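# Once upon A time – illustrated book, pink cover

Item 519. Supplied by Nilton from the Wandonum warehouse.

## Overview

A rectangular picture book with rounded corners, listed in the Cenden range of gift and bedside titles. The title is set in dark brown serif lettering with an enlarged, swirling initial O. Cover art is in soft pinks, peaches and pale greens: a sleeping fairy with a braid and a flower wreath, two birds, a rabbit among leaves, white lily-like flowers.

## Ordering

| Field | Value |
|---|---|
| Item number | 519 |
| Range | Cenden |
| Inner carton | 4 copies |
| Outer carton | 8 copies |
| Minimum order | 2 copies |
| Wrap | None – supplied in a paper sleeve |
| Language | English |

Orders for a full outer carton ship flat, spines alternating. Smaller orders ship in a board mailer. The Shin slipcase is sold separately and fits this title; it does not fit the large-format books in the same range.

## Handling and storage

- Store upright between supports, or flat in stacks no higher than one outer carton.
- Keep out of direct sunlight. Pale pinks fade first, and a faded cover is not accepted as a return.
- Wipe the cover with a dry cloth. Do not use alcohol wipes or spray cleaners.
- For shelf display, face the front cover out on a ledge with a raised lip. Wire stands leave marks on the lower edge.

## Returns

Unsold copies can be returned in the paper sleeve. Report transit damage before the carton is discarded and state which corner or edge is affected. Copies with a name written inside are treated as sold.

## Availability

In stock as of 2nd July. The next delivery is planned for October. Back orders are filled in the order received, and part shipments are made only on request.

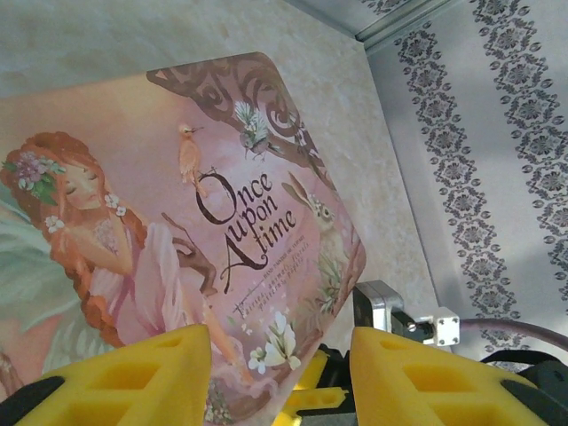 **Can the slipcase be added to an order that has already been placed?**

It can be added until the order is packed; after that it ships separately and is charged as a new order.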